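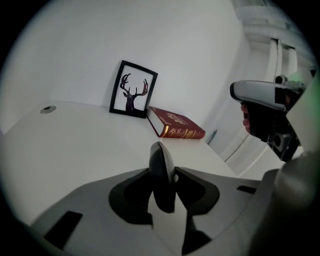 Home Posts Workshop notes About Contact

Two pages of rules, and I love them

21 Nov 2025

I have finally rewritten our house rules for recording with hand-held grippers, and I'm far more pleased about it than a grown adult should be about a document that fits on 2 sides of paper. The old version had been growing since we started at Grovholm. Every time something went wrong, someone added a line, and by October it had three separate instructions on charging and nothing at all on who says "stop".

What set me off was going through the Trutance recordings one by one. We had 1023 of them and kept 915, and 54 of the ones we threw away had the same fault: a hand or a sleeve over the marker block at the moment that mattered. That's such a fixable thing! I wanted a rule for it that people could remember with both hands full.

So the first rule is now "show your squares". If your gripper carries a marker block, its printed faces stay clear from the call to start until the call to stop. No fingers round it, no cable looped across, no tape on the pattern (I've done the tape one myself). If you notice it's been covered, say so out loud and carry on to the end of the take. The person checking afterwards can decide.

The second is about the table. Whatever is set out for a task gets written down before the first take, with which side it's on and which way up it is. A picture on the left of a book is a different set-up from a picture on the right of a book, and it needs its own line on the sheet. Urs Moser argued for floor tape and little corner marks for everything, and we went back and forth on that for most of an afternoon. I lost on the floor and won on the desk. Things on the desk are allowed to drift a bit between takes, as they would at home, so long as the sheet says "free" next to them.

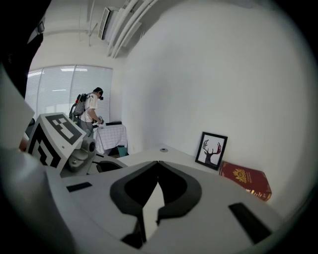 Deer picture and red book on the desk, marker block over on the left, and a headset wearer by the small table.

Then there's wearing the kit, which had no rules before and badly wanted some. Ours are short:

Headset and backpack go on before you pick up a gripper, and come off after you've put it down.
Someone else checks the straps and the cable.
You don't step backwards during a take. Turn first, then walk.
Anyone can call stop, including a visitor, and nobody has to explain it until afterwards.

That last one came from Shafiq Mollah, who'd seen it used in a lab he worked in years ago, and I think it's the best line on the page. It has already changed how the room feels. People call stop over small things now - a slipping strap, a bag left where you'd want to put your foot - and we just fix it and go again.

I've also put in a bit about people in shot. If you're going to be in view you get told before recording starts, and if you'd like a take deleted you ask and it goes, with no form to fill in. We'd always worked that way, but it was never written down, and new people can't be expected to guess.

Things still missing: lighting. We have blinds and a vague habit of fiddling with them, and I can't decide whether the rule should be "leave them alone" or "move them and note it". Rainer, our sister project, does the second and seems happy. I'd also love a better way of naming takes, as the present one relies on everybody agreeing what counts as the same task, and we don't.

If you have rules of your own for this sort of work, please send them to me, however scruffy. I'll swap you ours. I'm going to try the new sheet at Flalterport next and I expect it'll come back covered in pencil.

This site uses cookies to remember your settings. Accept Decline

Recent posts
Writing a checklist people will read
Blinds up or blinds down?
Flalterport, first visit
Labelling cables without losing your temper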